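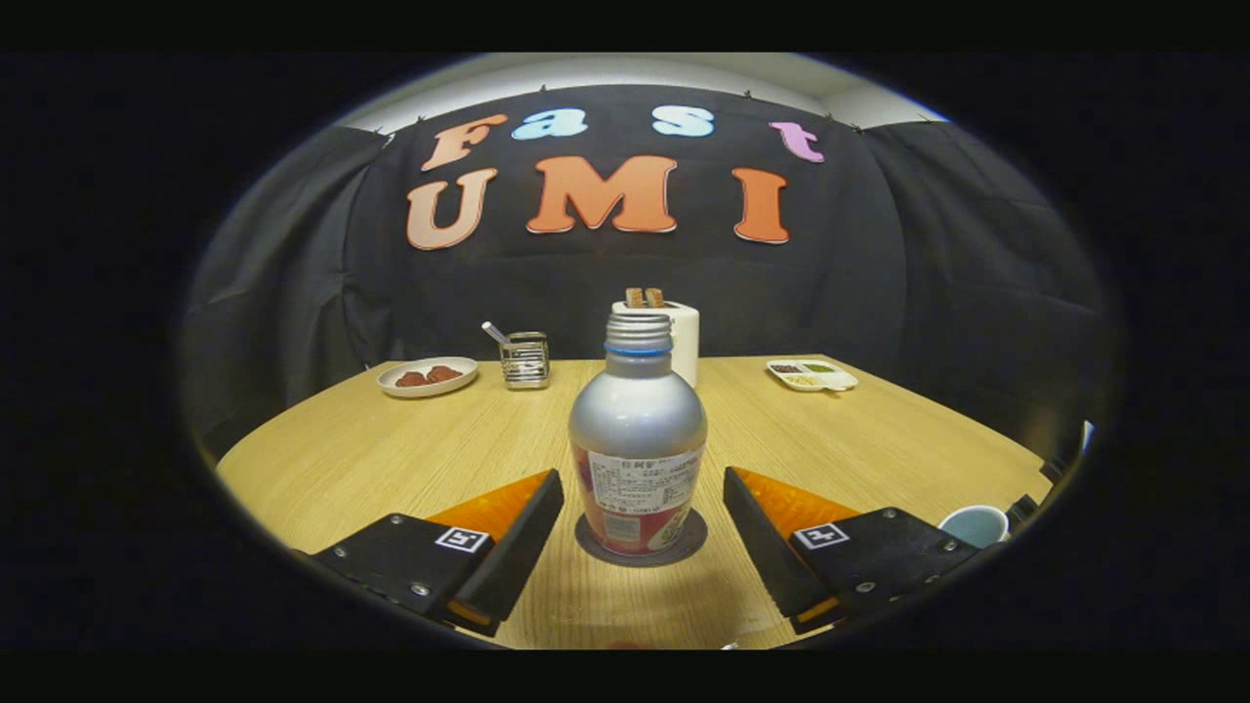

The Brurkden packaging works holds its open day once a year in the old mill outside Sollham, and I have meant to go for a long time. The works makes caps, seals and closures, and prints labels on a smaller line at the back. For the open day it also puts out pieces from its sample library, which it has built up from grocery shelves in a lot of countries. I went on September 10, 2024, with a printed ticket and a sandwich, and stayed until they started turning off the lights upstairs. The piece I spent the most time with was a silver metal bottle with a bright blue ring under the screw cap, standing on a dark gray coaster in the curtained display area. It is the sort of thing I would walk past in a store, but after two hours of hearing people talk about cap ridges I looked at it properly.

Getting there

The train stops at Warnlow, and from there it is a walk along the Lill on a gravel path. The signs run out at the footbridge. Keep the river on your left and you will come to the mill gate, which is painted green and was propped open with a crate. There is parking in the yard, but it fills early, and the people who came late had left their cars all the way down the lane with two wheels in the grass.

Tickets were free but had to be booked ahead. At the gate you get a paper wristband and a floor plan. My floor plan had the first floor and the second floor switched, so a number of us went up the stairs looking for the molding hall and came back down again.

Ground level: the cap hall

The building is older than the business. A stone over the main door has 1695 cut into it, and it was a grain mill for most of its life. The floor in the cap hall is new concrete, but the beams overhead are the old ones and you can still see the square holes where the hoist went through.

The cap line was running at slow speed. Flat metal blanks go in at one end, get pressed into shallow cups, and then go through a second machine that puts in the ridges and rolls the thread. At normal speed the line makes 800 caps a minute. For visitors they had it slowed to where you could follow a single cap with your eye, if you picked one and did not look away.

It is loud even when slow. Ear plugs were in a box by the door and I would take a pair. The guide used a small speaker on a belt and I caught maybe half of what was said. What I did catch was mostly about liners, the soft disk inside the cap that does the sealing. There was a tray of them to handle, in several thicknesses. The thin ones feel like heavy paper and the thick ones like the sole of a slipper.

Next to the line was a bench with a torque tester, a dial with a clamp on top. You put a bottle in the clamp, twist the cap and read how hard you had to work. There was a line of kids for this the whole day. I waited my turn and got a lower number than the boy in front of me.

They had also set out a row of caps with the ridges cut at different spacings, fixed to a board so that you could try your grip on each one. Wide ridges feel better with dry hands. With wet hands - there was a bowl of water and a towel - I could hardly tell most of them apart, except for the smooth one, which was hopeless.

Upstairs: labels

The label room is on the floor above and smells of ink and warm paper. The press is shorter than I expected, about the length of a delivery van, and it was not running when I got there. It started up after lunch for a single job, a run of jam labels for a farm near Warnlow, and everyone was allowed to take one off the waste roll.

Before that there was a talk on what a label has to carry. This was the best talk of the day and had the worst slides. The speaker went through the parts in order of how much room they take up. The name and the picture get first pick of the space, and then everything required by law has to be squeezed into what remains. On a tall bottle with a narrow label, that can mean type so small that the printing plate has to be remade if it wears even a little.

A handout went around with label proofs at three sizes. I could read the largest and the middle one. For the smallest I had to borrow a magnifier from the table, and I was not the only one.

The problem with a round bottle is that you only ever see part of the label at a time. The designer has to decide what goes to the front and what gets pushed around the side, and then somebody in a store puts the bottle on the shelf facing any way they like.

The sample room

The sample library is usually closed to visitors. The full collection is kept in drawers and gray boxes, and only a small part comes out on open day. Each piece has an index card. The card I copied down was for sample 381, a tin with a hinged lid and a wire catch, which I liked so much I asked if anyone still made them. The answer was no.

Glass was on the long shelves by the window, plastic on the opposite side, metal on its own. I had no idea there were so many kinds of metal bottle. Some are one piece with the neck drawn up from the body, and others have a collar fitted afterward. The older ones were dented, and the guide said the dents stay - samples are kept as they arrive.

The display area was set up with black fabric hung in soft folds around the back and sides of a light wood-grain table, and pinned near the top with small clips. It made a big difference. On the shelves, everything silver picks up the window and the ceiling lights and whoever is walking by. At the table you can look at the shape.

The aluminum shoulder on the silver bottle is well rounded and runs into a narrow neck. The cap is silver as well, with fine vertical ridges, finer than most of those on the board downstairs. The label is wrapped around the lower half only, in red and white and some paler tones, so the top of the bottle is left as bare metal. I don't read Chinese, so the small dense characters on the white panel were lost on me, but they were a good match for what the talk had said about squeezing things in. There is a little illustration of food off to the right-hand side. I liked that the blue of the ring does not appear to have anything to do with the colors on the label. Once you have noticed the ring it is the first thing you see.

I would have liked a longer card for that table. The drawers had better notes than the display did, and I left without knowing the year the bottle came into the library or which way it got there.

Lunch and the yard

Food was sold from a hatch in the yard: soup, rolls, and a fruit cake that ran out early. Coffee was fair. There are picnic benches by the water, and the Lill is shallow enough there that you can see the bottom. A wedding party of ducks had taken over the end nearest the hatch and did well out of the rolls.

The shop is a table inside the gate. They sell seconds from the cap line by the bag, useful if you make your own preserves, and plain metal bottles without labels. I bought a bag of caps and one small bottle. The caps fit the jars I have at home and the liner is the medium kind.

A few notes if you plan to go

The stairs to the label room are steep and there is no elevator. The cap hall and the yard are level, and staff will bring some of the label samples down if you ask at the gate.

Photography is fine everywhere except beside the label press, where customers' jobs may be lying out.

The talk upstairs is given 2 times, once before lunch and once after. Go to the first one and do the sample room straight afterward, while it is still fresh. I did it that way by accident, following the wrong floor plan.

There is a smaller event in April, with the cap line only and no sample room. It is easier to get a ticket for that one, but I would wait for the full open day. The trains back from Warnlow thin out in the evening, and the waiting room there was locked when I reached it, so I sat on the platform and tried my new cap on my new bottle. It was the wrong thread.

Print | E-mail

Posted in: Days Out / Mills, Works & Workshops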